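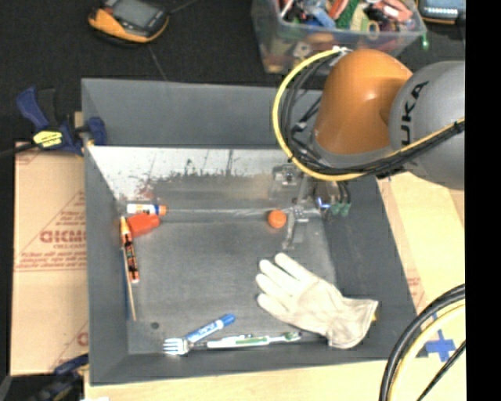
Dutisberg Manipulation Group / Bin Picking Guide / Section 7: Collecting grasp examples

Hi, Ximena Figueroa again. By now you've done the calibration in section 6 and you're itching to record something, so let's record something. I wrote this part after my second long week at the bin, and Sarahí Contreras has corrected it twice, so most of the mistakes should be hers by now (kidding, Sarahí!).

What we want at the end of a session is a folder of grasp attempts, good ones and bad ones, each with its picture, its gripper pose and its result. The bad ones count just as much, so please don't throw them out to make your numbers look nicer.

Before you start

Check that the bin is clamped. I use bar clamps on the corners of the rim, and I give the bin a shove with my palm before every session. If it slides at all, tighten up and redo the corner check from section 6. A bin that has crept sideways will spoil a whole afternoon of labels and the software won't say a word.

Look at the cable loop on the arm while you're there. It needs enough slack for the wrist to turn both ways. If a tie has worked loose, stop and fix it first.

7.1 Loading the bin

1. Put the arm in its park pose and switch to manual mode on the handheld controller. Hands stay out of the bin until you've done both.

2. Pick your items from the clear storage container. Go for a mix: something flat, something round, something floppy, a few long thin things. A toothbrush, a fork, a couple of markers, a glue stick and a work glove make a really good load.

3. Tip them in and leave them where they land. I know, the urge to straighten them out is strong! Resist it. Neat rows teach the model about neat rows.

4. Make sure a few things have ended up against a wall. Wall grasps are where Zosard (our picking model) still does worst, and we're always short of them.

5. Type the item names into the load sheet. Use the names on the master list, so "marker" and never "pen" or "sharpie thing." Yes, that was me.

Note: Light items like the small round orange one roll when the finger brushes them. Leave them in. A miss on a rolling item gets the label "moved," which is a different label from "missed."

7.2 Recording

1. Step back behind the line and switch to automatic at reduced speed.

2. Open Stirneck, choose New Session, and set the attempt limit to 40. You can go higher, but I get sloppy past that and so will you.

3. Take the background shot when it asks. Keep your sleeves out of view.

4. Press Start. The arm goes down, tries a grasp, lifts, and waits over the bin.

5. Label the attempt: held, missed, moved or double. "Double" means two items came up together, even if one of them drops a second later.

6. Press Next. The item is released back into the bin from a low height, and the pile gets a bit of a shuffle for free.

7. When the limit is reached, park the arm and reload before the next session. Swap at least half of the items.

Caution: Keep your hand near the stop button on the first few attempts after any reload. The finger is slender and it does not like being pressed into the bin floor at an angle. If you hear it scrape, stop, park, and check the tip before you carry on.

Caution: Never reach in to free a stuck item while the software is waiting for a label. Waiting looks a lot like parked. It isn't parked.

7.3 About the glove

The glove gets its own bit because everyone asks. It can come up by one fingertip, swing around and fall off halfway through the lift. Label that "missed" and type "swing" in the comment box. If it's still hanging there when the lift ends, it's "held," however silly it looks. We have 152 glove attempts in the set so far and I'd love a lot more, especially with the cuff leaning on a wall.

7.4 Saving and checking

1. Choose Close Session and wait for the green bar. Pulling up another window too early has cost me a session before.

2. Scroll through the thumbnails. You're looking for black pictures, frozen pictures, and any attempt where the label is plainly wrong.

3. Fix labels in the Review tab only. Edits made in the folder itself don't carry over.

4. Copy the session to the Yuen drive and put your initials in the log.

The set stood at 2,527 attempts when I last updated this page in August. If your count in Stirneck doesn't match the count on the drive, message Sarahí before you delete anything, and then go on to section 8 for the first training run.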